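Workroom walk-through, Claltdale site
July 11, 2021. Checked by Leonie Eder

1. Exits and aisles: PASS. Both doors swing fully open — lovely to see!

2. Warning labels: PASS. Clean and easy to read.
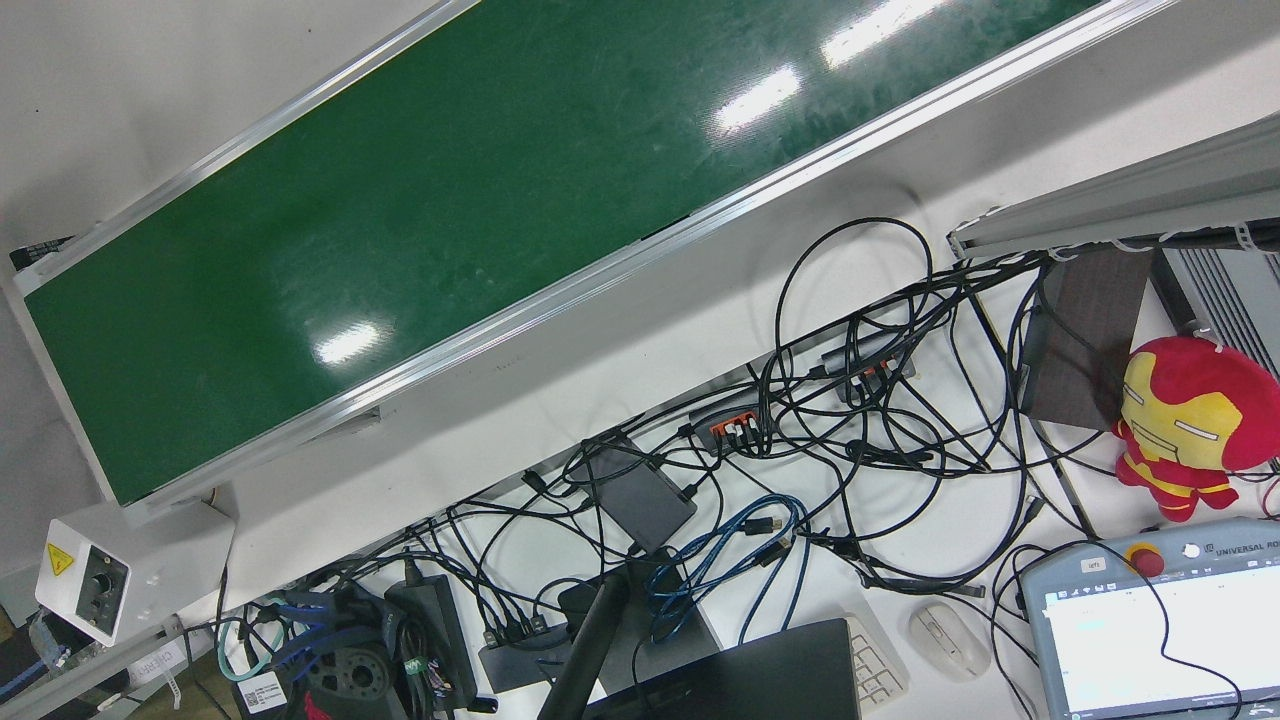

Item 2: electrical warning sticker beside the speed knob

3. Desks and cables: PASS WITH COMMENT. Please tie up anything that hangs in a loop.

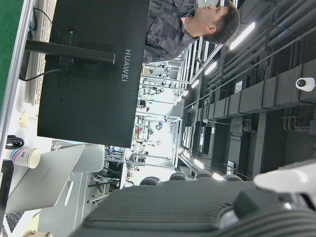
Item 3: cable behind the monitor

4. Fire extinguisher, tag 192: PASS. Gauge in the green, pin sealed.
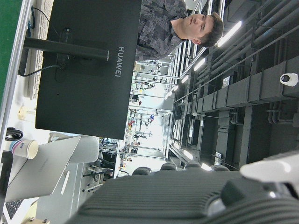

5. First aid kit: RESTOCK. Eye wash expires in September, and we're down to 11 bandages. 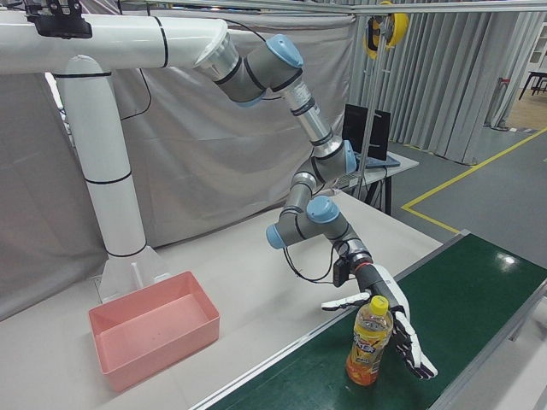 6. Emergency lights: PASS. All came on at the first press — great work, everyone!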